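**Cold brewing green tea overnight - how much leaf?**

**katayama_leaf**

Hello everyone. I moved to Irdale in May and the water here is much harder than what I was used to. My sencha tastes flat when I brew it hot, so I started to make it cold in the refrigerator. I use 3 grams for 325 ml and leave it for the night. It is sweet but a little thin. Should I add more leaf or more time?

My usual cup holds one serving, so I don't want to make a big bottle.

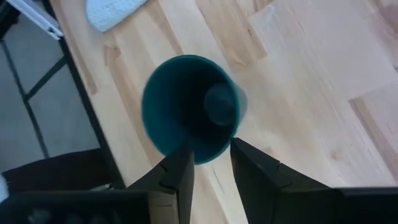 ## Replies

**C. Lobo**

More leaf. I use double your amount and eight hours is enough. After that you only get bitterness. - Carolina

**pakorstead_man**

I don't agree with Carolina. I have left mine for 36 hours and it was not bitter at all. Cold water takes very little of the bitter part. The problem is the water, so buy a filter jug first. I have the Nilteo one and the difference was clear on the first day.

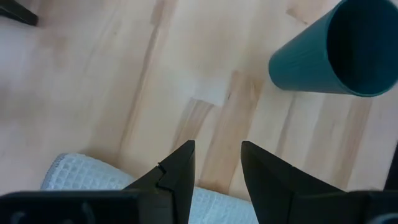

About the filter, please don't wait until the light on the lid tells you to change it. Mine was late by weeks and the tea became dull again. Also, cold tea makes the outside of the cup sweat, and on a pale wood table like this one, with all those joints between the boards, I would put a coaster under the green cup. I have two rings on mine that no oil will remove.

**C. Lobo**

36 hours is old tea, sorry. But I agree about the coaster.

**Man-sik Kwon**

Which harvest is it? Later harvests need more leaf, and no filter will change this. Try 5 grams first - it costs nothing to test.

**katayama_leaf**

It is second harvest, I checked the bag. I will try 5 grams with the same water tonight, and look at filter jugs after payday.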